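Wipe the lens before you touch the software

Our sidewalk delivery robot in Zaldale was pulled off its route 9 times in August. Each time the report said "localization fault," and each time somebody opened a laptop and retuned something. I look after the machine, and I think that was the wrong habit.

A robot that works outdoors should be looked after like a lawn mower. Clean it, tighten it, check that the camera still points where it did last week, then go looking for bugs. Our camera bracket has 3 screws. Two had backed out by half a turn — enough to tilt the view and upset the matching.
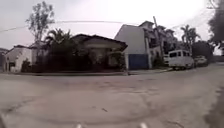
View from the robot at the corner with the blue gate. The two pale shapes at the bottom are its own front body.

I use those two shapes as a gauge. They should sit level and the same distance from the center. If one rides higher, the bracket has moved and the robot stays in. The check takes less time than starting the laptop.

The people at Cisten, who maintain our charger, say a self-calibrating mount would do away with the job. Maybe so. It would also cost more than I spend on parts in a year, and it would still need a clean lens. I would put the money into 7 more minutes of morning checks and a decent torque driver.

Comments (3)

lollelcombe_tech: We mark our screws with paint. Cheap and you can see a loose one from standing height.

gearbox179: Disagree. If a half turn breaks it, the software is the problem.

rampside: What thread locker do you use? Ours lets go in the heat.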